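生活環境管理演習 配布資料 第6回
卓上物品の分類と収納（寮室編）

前回までの範囲
第4回で床面、第5回で寝具まわりを扱った。今回は水平面のうち卓上を扱う。第5回の演習票が未提出の者は、今回の票と合わせて提出してよい。評価点の扱いは変わらない。

1. 対象と用語

本資料でいう卓上とは、机またはテーブルの天板、およびその上に敷いた布・シート類の上面を指す。天板の下の棚、引き出し、側面に掛けたフックは含めない。引き出しは第8回で扱う。

用語は次のとおり統一する。

定位置：使用後に戻す場所として決めてある場所。居住者が口頭で答えられれば、ラベルの有無は問わない。
仮置き：定位置があるが、現在そこにない状態。
滞留：定位置がなく、置かれたまま使用も移動もされない状態。
親容器：他の物品を入れる目的で置かれた容器。箱、かご、トレイ等。
下敷き：天板と物品の間にある布、シート、マット。

仮置きと滞留の区別は外見では判定できない。観察のみで分類票を埋める場合、この欄は「保留」とし、居住者への聞き取り後に記入する。昨年度の票ではこの保留欄を推測で埋めたものが多く、再提出となった。

2. 参照データ

演習で用いる集計は、Ralcombe寮で作成された分類票114件による。記録された物品は2,894点、このうち聞き取りの結果、定位置なしと判定されたものが877点である。記録単位は「手で一度に持ち上げられるもの」を1点とし、袋や箱の中身は蓋が開いている場合のみ数える。ペン立ての中のペンは1本ずつ数えず、ペン立てごと1点とする。

このデータには次の制約がある。

票の記入は居住者本人によるため、本人が物品と認識していないもの（包装材、空き箱、使用後の紙類）が漏れやすい。下敷きは記録対象に含まれていない。季節による差は検討していない。以上から、他の寮や一般世帯への当てはめは行わない。課題でこの数値を引用する場合は、制約を一行でよいので併記すること。

3. 分類の軸

卓上物品は次の四つの軸で記述する。軸どうしは独立に判定し、先に一つの分類名を決めてから残りを合わせることはしない。

（1）使用頻度
日に複数回、日に一度、週に数回、それ以下、の四段階。本人への聞き取りによる。

（2）衛生区分
A：口、鼻、目に触れるもの、または触れるものを覆うもの（マスク、箸、コップなど）。
B：手で繰り返し触れ、複数人が共用しうるもの（リモコン、スイッチ類、ポンプの頭部など）。
C：上記以外。

（3）液体の有無
液体を入れた容器は、立てて置く、ラベルを手前に向ける、食品と同じ親容器に入れない、の三点を原則とする。色や容器の形から内容物を決めてはならない。洗剤、消毒剤、化粧水、飲料は外観が近いものがあり、票の「内容物」欄にはラベルを読んで確認できた場合のみ名称を書く。読めなければ「液体（不明）」とする。

（4）固定のしやすさ
転がる、倒れる、滑る、の三項目について可否を記す。下敷きが布の場合、滑りは減るが、布ごと引いたときの転倒は増える。

4. 卓上配置の読み取り

分類票の記入に入る前に、配置を一度だけ通して観察する。この段階では物品に触れず、位置も直さない。観察は天板を見下ろす位置から行い、次に座った高さから行う。見下ろした場合は水平方向の間隔がよくわかり、座った高さでは手前の物品に隠れる物品がわかる。どちらか一方だけでは、背の高い物品の後ろにあるものを記録し落とす。

観察中に確認する点は、親容器があるか、親容器の中身と外の物品に関係があるか、衛生区分Aの物品が直接下敷きに触れているか、である。
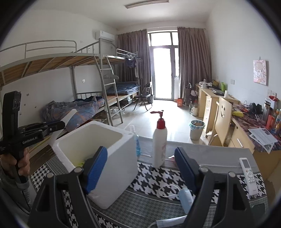 図6-1　寮室の卓上。発泡スチロールの箱、ポンプボトル、折りたたまれたマスク、エアコンのリモコン。

図6-1を例に、四つの軸での記述を示す。聞き取りを伴わないため、使用頻度と定位置の欄はすべて保留である。

発泡スチロールの箱
親容器。蓋は開いた状態で、内部に黄緑色の物品があるが、大部分が隠れており品名は記入できない。衛生区分は中身が確定するまで保留とする。発泡スチロールは軽量で断熱性があるが、角から欠けやすく、粒が出ると布の織り目に入りやすい。輸送用の箱を収納に転用する場合は、もとの内容物が食品であったかを居住者に確認する。食品、とくに魚介や肉を入れていた箱は、マスク等の区分A物品の親容器に使わない。

ポンプボトル
白く不透明な本体に、赤いカラーと暗い赤のポンプ頭部が付く。不透明容器は残量が見えないため、残量管理が必要な場合は持ち上げて重さで判断するか、開封した月を書いたラベルを貼る。内容物欄は「不明」。衛生区分はB（ポンプの頭部）。ノズルの向きは、押したときに液が出る方向と一致するため、ノズルの先に紙類や電子機器を置かない。

スプレー型のボトル
透明で、青い液体が入っている。透明容器は残量確認が容易だが、内容物の判定に色を用いないことは前節のとおり。噴霧する容器は卓上で使用すると周囲の物品に飛沫がかかるため、収納先の候補は使用場所の近くとし、卓上を定位置としないのが通常である。ここでは箱の後ろ側にあり、一部が隠れている。見下ろす観察だけでは高さ方向の記録が不足する例でもある。

マスク
区分A。折りたたまれたものが2枚あり、いずれも布の近くに置かれ、耳ひもが伸びている。未使用か使用後かは外観では判定しない。判定できない時点で使用後として扱い、未使用品の保管場所へ戻さない。耳ひもは周囲の物品に掛かりやすく、ボトルを持ち上げた際に一緒に動くことがある。

エアコンのリモコン
区分B。天板に対して斜めに置かれている。リモコンは寮室では本体の付近か入口の付近に定位置を設けることが多く、壁面ホルダーの有無を確認項目に加える。液体容器と同じ面に置く場合は間に仕切りを設けるか、面を分ける。電池の液漏れ点検は第9回の範囲とする。

下敷き
千鳥格子の帯と細かい格子の帯が交互に並ぶ柄の布、および奥側の灰色の覆い。灰色の覆いにはしわと折り目がある。柄の強い布では、小さく色の近い物品が背景に紛れる。分類票では、柄のある下敷きについて「検出困難」の欄に丸を付け、布の上を端から帯状に見直す。布のしわは背の高い容器の傾きに影響するため、ボトルの下にしわがないかを記録する。

小物品
灰色の覆いの上に赤と白の小さな物品がある。品名を特定できないため「小物（赤・白）」と記す。推測による品名（菓子、薬、文具など）は書かない。

5. 収納先の決定手順

分類票が完成したら、次の順に収納先を決める。

手順1　区分Aの物品を卓面から離す。使用後のマスクは蓋付きのごみ容器へ。未使用品は元の袋または蓋のある容器へ。
手順2　液体容器をまとめる。立てた状態で動かないトレイを用い、トレイの縁は容器の肩より低く、底より十分高いものを選ぶ。スプレーとポンプは同じトレイでよいが、内容物不明のものは別にし、確認が済むまで使用も移し替えもしない。
手順3　区分Bの物品の定位置を決める。共用の寮室では、同室者全員が座ったまま手の届く位置か、入口のどちらかにする。
手順4　親容器の要否を判定する。中身を出して行き先が決まり、箱が空になる場合は箱も撤去する。空の親容器は新たな滞留を生みやすい。
手順5　下敷きを外し、天板と布の両面を確認したうえで戻す。布の下に入り込んだ紙片はこの段階で記録する。

手順1と手順2の順は入れ替えない。手順3以降は部屋の状況により前後してよい。

内容物が不明な液体について、においを直接かいで確認することは禁止する。容器を別の容器に移すこと、二種類の液体を混ぜることも禁止する。塩素系と酸性の製品が混ざると有毒な気体が生じる。処分が必要な場合は寮の事務室に届け、指示を受ける。

6. 収納用品の選定

演習室には比較用として、Brorance型の浅型トレイ、Olon型の仕切り箱、Peng型の壁面ホルダーを置いてある。いずれも本科目の試作品で、市販はしていない。選定にあたっては寸法を先に測り、用品を後から選ぶ。

浅型トレイは液体容器に向く。底が平らで拭き取りやすく、漏れた液がトレイ内にとどまる。紙類を重ねると奥が見えなくなるため、書類には用いない。

仕切り箱は小物向きで、仕切りの位置を変えられる。仕切りを増やしすぎると空き区画に別の物が入り、分類が崩れる。初回は最小の区画数で使い、二週間後に見直す。

壁面ホルダーはリモコンに用いる。寮室の壁には穴を開けられないので、粘着式のものを使い、退去時にはがせることを確かめる。壁紙の種類によっては粘着が弱く、落下する。落下試験は目立たない位置で一晩行う。

7. 記入例（抜粋）

品名：ポンプボトル（白、頭部暗赤）
頻度：保留
衛生区分：B
液体：有、内容物不明
固定：転がり 否／転倒 可／滑り 否
収納先案：浅型トレイ（内容物確認後）

品名：リモコン（白）
頻度：保留
衛生区分：B
液体：無
固定：転がり 否／転倒 否／滑り 可
収納先案：壁面ホルダー

品名：折りたたみマスク
頻度：保留
衛生区分：A
液体：無
固定：転がり 否／転倒 否／滑り 可
収納先案：使用後扱い、蓋付きごみ容器

固定欄の「可」は、その現象が起こりうることを示す。安全という意味の「可」と取り違えた票が例年あるので注意する。

8. 課題

自室または許可を得た部屋の卓上を一面選び、分類票を作成する。物品の位置を直してから記入しないこと。同室者の私物が含まれる場合は、事前に了承を得る。了承が得られない物品は「他者所有」とだけ書き、品名は伏せる。

提出物は、分類票、配置の略図（見下ろした図と座った高さの図を各一枚）、収納先案とその理由を書いた本文の三点。略図は手書きでよいが、下敷きの範囲を破線で示す。本文では、第2節のデータと自分の票の記録単位が一致しているかを必ず述べる。

採点では保留欄の扱いを重視する。保留とすべき欄に根拠のない記入がある場合は減点し、保留のまま残した欄は減点しない。聞き取りを行った場合は、聞いた項目と回答を票の裏面に記す。

次回は棚の奥行きと取り出し動作を扱う。巻尺を持参のこと。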